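Software Engineer, Manipulation (Control and Planning)

Clodetti, Endthorpe
Posted 19 Jun 2025
Reference: 44

Clodetti writes control and planning software for robot arms. We are looking for a software engineer to join the manipulation team at our Endthorpe office. The post is permanent and full time, with up to two days a week from home.

Most of the work is done in simulation first. Our simulator, Alteo, runs arm tasks on simple household furniture and small objects, with a view from the wrist as one of the inputs. The planner, Holst, takes that view and the joint states and sends out short motion plans. You would work on both, and on the code between them. 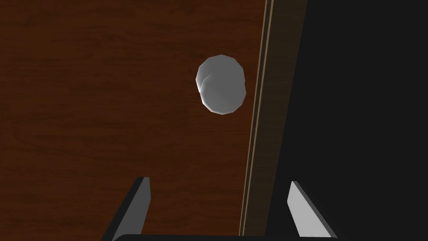
Do I need to have worked with a real arm before?
Experience with hardware is useful but we don't ask for it. Good simulation work, or control work from another field, counts just as much.

What you will do

Maintain the grasp planner in Holst and fix the cases where it stalls near edges and corners.
Write and review controller code in C++, with Python for tests and tooling.
Keep the nightly run of 200 simulated episodes healthy, and find out why an episode failed when it did.
Improve the contact settings in Alteo – at present they are slow to tune and poorly documented.
Take a turn on the support rota, one week in every four.

What we need from you

Solid C++ and working Python.
A fair grasp of kinematics and feedback control.
Experience of debugging software that runs to a time limit.
Clear written English. We write a lot of notes, and other people have to use them.

Useful but not required: motion planning libraries, camera calibration, physics engines, build systems.

The first project

The new starter will take over the wrist-view checks. These compare what the planner believes about the gripper and the nearby surfaces with what Alteo renders. The work was begun in April and the basic tests are in place, but steep viewing angles still need doing.
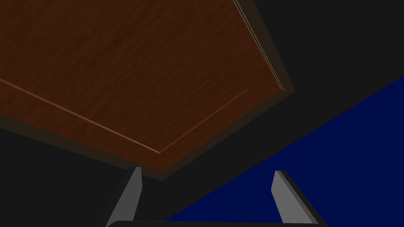 Wrist view in Alteo: open gripper fingers and a wooden panel.

How to apply

Send a CV and a short covering letter through the form on our jobs page, quoting the reference. Please include a link to some code if you have any you can share – a small piece is fine. There are two interviews, one by video and one in Endthorpe, and a paid coding task that takes 4 hours. We pay travel costs for the second interview.

We reply to all applicants. The post stays open until it is filled.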